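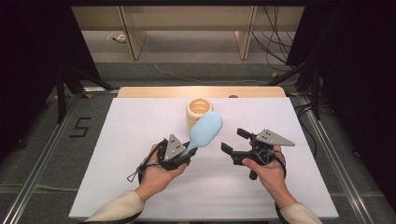 # Grurberg School Board Records

Tags: Education, Local News, Open Records

A text collection of school board minutes, personnel agendas and public notices from the Grurberg school district, put together by reporters at the Tidesetti. We use it to look up who was hired, who was placed on leave, and when the board voted.

## What is in it

There are 209 meeting files. Of these, 189 have full minutes. The rest have only an agenda, either because the minutes were never approved or because the district has not answered our request for them.

Each meeting is one plain text file. A second file, `actions.csv`, has one row per personnel action, with these columns:

- `meeting_id`: matches the name of the text file
- `action`: hire, resign, retire, leave, suspend, nonrenew
- `position`: job title as printed in the minutes
- `school`: school name, or `district` for central office jobs
- `vote`: the tally if one was recorded, otherwise blank
- `closed`: `y` if the board discussed it in closed session first

Employee names are in the text files where the board printed them. They are not in the CSV. Student names have been removed from both, including from discipline appeals where the district left them in by mistake.

## How it was made

Feven Gidey filed the records requests and scanned the paper copies. Bereket Berhe ran the text recognition and fixed the output by hand. Qianru Shen coded the personnel actions, and Ebise Asfaw coded a second copy without seeing the first. Where they disagreed, they went back to the scan and settled it together.

## Known problems

- Coaches are often listed under their teaching job, so a search for "coach" will miss many of them. Search for "supplement" as well.
- Zeleke Middle School appears as "Zeleke Junior High" in older minutes. The CSV uses the current name. The text files keep the old one.
- "Resign" means the board accepted a resignation. It says nothing about the reason, and it should not be read as a sign of misconduct.
- 4 files have pages missing from the middle. They are marked `partial` in the file name.
- Votes taken after 10 p.m. are sometimes recorded in the next meeting's minutes.

## Use

The minutes are public records. The coding is ours, and you may reuse it with credit to the Tidesetti. Check the text file before you publish anything about a named person, and call the district for comment.

Send corrections to Etenesh Gebru on the education desk, with the meeting ID and the line you think is wrong. The next update is planned for October.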